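Burby open day: laundry corner, wallpaper, bad coffee
2021-06-06

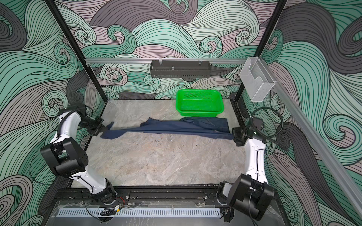 Navy cloth held out flat over the marble-pattern top, green basket behind.

Got to Burby late, missed the welcome talk, went straight in. Skitow had the long hall this year, Lundgren the smaller rooms off the side. Parking was a mess. I had 2 hours before the bus so this is what I saw, not the full list.

Best thing by far was the folding booth. Small space, three walls, all papered in a swirly wave print. Mint green, charcoal, a sort of dusty mauve, thin black lines round everything. Sounds awful. I liked it a lot. Asked at the desk where the paper comes from and got a shrug and a leaflet for Driler, who do shelving. Fine.

Folding itself: dark navy garment, quite wrinkled, pulled taut side to side between the two arms. Bunched fold over on the right, a loose corner flapping off the left end. I know that fold. Every dark thing I own has that fold. Pulling from both ends is how my mother did sheets and its still the way to do it if you have the reach. I never do.

Things I wrote down for our own laundry room:

Bright green plastic basket, small holes in the sides, rim that flares out. Easy to grab I'd guess. Want one. Not for sale, I asked.

Shelf basket in dark gray metal, hung off a silver rail across the back wall. Two little clear clips. Slots along the front so you'd get some air through. Our rail at home is 100 cm so something like that could fit, need to measure again.

Clear acrylic holder up on the right, box shape with a cutout front. Good for dryer sheets? Or the stain pen that always goes missing.

Light gray marble pattern on the table. Navy shows up really well on it. Our counter is dark brown and I lose socks on it, so thats going on the list too.

Lundgren rooms were mostly ironing boards. Tried one that goes up to 108 cm, too tall for me, nice cover though. Hot in there, no windows open. Coffee from a machine by the stairs, skip it. Sandwiches gone by the time I found teh table.

Missed the stain removal demo completely, it was in a room marked 70 on the map and the door said something else. Next one is in January. Bring a tape measure, wear flat shoes, take the early bus.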